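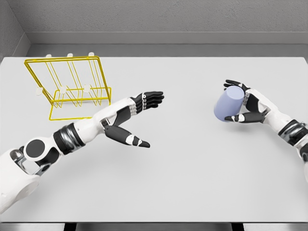

Hadska Bimanuel, lot simulation
Fiche de données et notes d'évaluation

Version de la fiche : septembre 2021
Rédaction : Elsie Stubbs
Relecture technique : Rizal Lumenta

Objet

Cette fiche accompagne le lot de démonstrations simulées livré avec le kit Hadska, distribué par Skedau. Elle remplace le fichier LISEZMOI du fournisseur, qui tient sur une page et consacre la moitié de celle-ci aux conditions de licence. Nous avons évalué le kit pour McKinnon, qui cherche à savoir si un modèle entraîné sur ces données peut servir de point de départ pour des tâches de rangement à deux mains. Notre avis est réservé. Les raisons sont données plus bas, avec ce que nous avons pu vérifier et ce que nous avons dû croire sur parole.

Contenu du lot

1 266 épisodes, tous issus de la simulation. Aucun épisode réel n'est fourni, bien que la page commerciale parle de données « prêtes pour l'atelier ».
3 familles de tâches : prise et dépose, passage d'une main à l'autre, rangement dans un support.
50 épisodes mis de côté par le fournisseur pour la validation. Le critère de choix n'est pas documenté.
Pour chaque épisode : flux vidéo, positions articulaires des deux bras et des mains, commandes envoyées, consigne en anglais.

La famille rangement est celle qui intéresse McKinnon. Elle met en jeu un gobelet cylindrique bleu lavande et un égouttoir en fil jaune, posé sur une table gris clair, avec deux bras humanoïdes blanc et noir terminés par des mains à doigts. Le décor se limite à la table, à son rebord du fond et à des murs gris. L'éclairage est diffus et les ombres sont très douces. Pour un premier essai d'apprentissage, c'est confortable. Pour prétendre à un transfert vers une vraie cuisine ou un vrai poste de travail, il faudra nous expliquer comment.

Organisation des fichiers

episodes/ : un dossier par épisode, numérotation continue
meta/taches.csv : correspondance entre numéro d'épisode, famille et consigne
meta/validation.txt : liste des épisodes réservés
outils/lecture.py : lecteur minimal, sans dépendance particulière
outils/conversion.py : ne fonctionne pas en l'état, voir Problèmes connus

Ce que le fournisseur annonce

Skedau met en avant trois arguments : une coordination « naturelle » des deux mains, une physique de contact « fidèle », une intégration en une journée. Le premier se discute. Dans les épisodes de rangement que nous avons relus, une main tient le gobelet pendant que l'autre reste ouverte, doigts tendus, de l'autre côté de la table. Cela peut préparer un passage de main à main, et dans certains épisodes c'est bien ce qui suit. Dans d'autres, la seconde main attend jusqu'à la fin. Un épisode où un seul bras travaille reste utile, mais nous ne le compterions pas comme bimanuel, et le fichier taches.csv ne fait pas la différence.

Sur la physique de contact, nous n'avons rien pu établir. Les efforts aux doigts ne sont pas enregistrés. On voit une prise à pleine main, pouce passé sous le gobelet, et elle paraît plausible ; savoir si le cylindre est tenu par frottement ou attaché à la main par le simulateur demanderait un accès à la configuration de scène. Nous l'avons réclamée, sans réponse à ce jour.

L'intégration nous a pris nettement plus d'une journée, l'essentiel du temps étant passé sur le script de conversion.

Protocole d'évaluation

Rizal Lumenta a tiré au hasard 40 épisodes de la famille rangement et les a relus image par image, consigne en regard. Il a noté la cohérence entre consigne et mouvement, la continuité des positions articulaires et l'état final de l'objet. Elsie Stubbs a relu le même tirage séparément. Les désaccords portaient presque tous sur l'état final : un gobelet incliné contre un fil du support est-il rangé ? Le fournisseur répond oui. Nous avons gardé les deux lectures dans notre fichier de notes, disponible sur demande.

Aucun essai sur robot physique n'a été mené. Toute phrase de la documentation commerciale concernant le matériel réel est donc hors du champ de cette fiche.

Problèmes connus

conversion.py suppose un ordre des articulations différent de celui des fichiers livrés. Les bras gauche et droit se retrouvent inversés sans message d'erreur.
Les consignes emploient indifféremment « cup » et « cylinder » pour le gobelet.
Le champ « succès » vaut vrai pour tous les épisodes. Soit les échecs ont été retirés, soit le champ n'est pas calculé.
L'horodatage redémarre à zéro au milieu de quelques épisodes de passage.

Usages déconseillés

Ne pas utiliser ce lot pour estimer un taux de réussite. Ne pas s'en servir pour comparer Hadska à l'offre de Sosico, dont les tâches et les mains sont différentes ; la comparaison publiée par Skedau mélange les deux sans le signaler.

Suite

Une version corrigée est promise pour janvier, avec les scènes sources. La recommandation faite à McKinnon est d'attendre cette livraison avant de signer la licence annuelle. Les corrections à la présente fiche sont à adresser à Elsie Stubbs, en précisant le numéro d'épisode concerné.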